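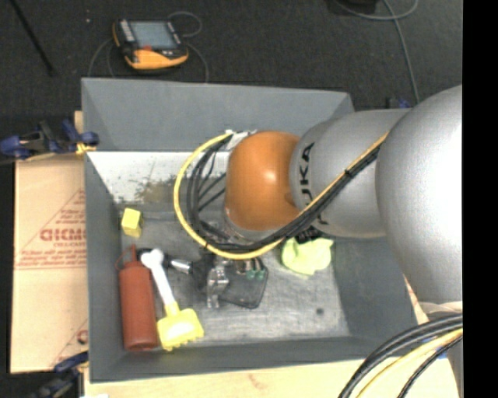 **How do you decide which object in a cluttered bin to pick first?**

Go for whatever the planner is most sure it can lift without hitting a wall, even if something else is sitting higher in the pile. That's the short version of what I spent my semester on, and the rest of this report is the long version!

## What I was comparing

My project (Clorkura on the lab wiki -- Bảo Trình named it and I gave up arguing) tests two ways of ordering picks from a deep bin. The first is the old standby, "highest point first." The second scores each candidate grasp on two things, how good the grip looks and how much room the arm has on the way in, and takes the best total.

I liked highest-first going in. It's simple, it's fast, and I could explain it to my mom. The trouble is that the walls don't figure in it anywhere, and a tall thing leaning in a corner is a pretty lousy first target when you have a whole wrist and a bunch of cables to bring down with you.

## How I ran it

I did 40 runs per method. Each run started with a fresh mix of objects, dumped in and left however they landed (Mabli Pritchard did the dumping so I couldn't cheat, even by accident). A run ended when the bin was clear or after five failed picks in a row.

I logged three kinds of failure: dropped, missed, and "planner refused." That last one I added late, after Arsalan Naqvi asked why my miss numbers looked so weird. I'd been lumping refusals in with misses, so I had to go back through the logs and relabel everything. Not a fun evening.

## What came out

Highest-first ended early in 12 runs. The scored method ended early in two. Most of the difference came from picks near the walls, where highest-first kept going back to the same bad target over and over.

The scored method isn't free, though. Planning took longer on every run, and it was no better at all with soft stuff -- cloth fooled both methods, because my grip score assumes the object has a shape that stays put.

## Still on my list

- Try a penalty for repeating a failed target. Rimantas Jaunzems thinks this alone might rescue highest-first, and he could be right.
- Get a separate score for cloth.
- Rerun everything in the shallow bin in September, once I've fixed the timing log.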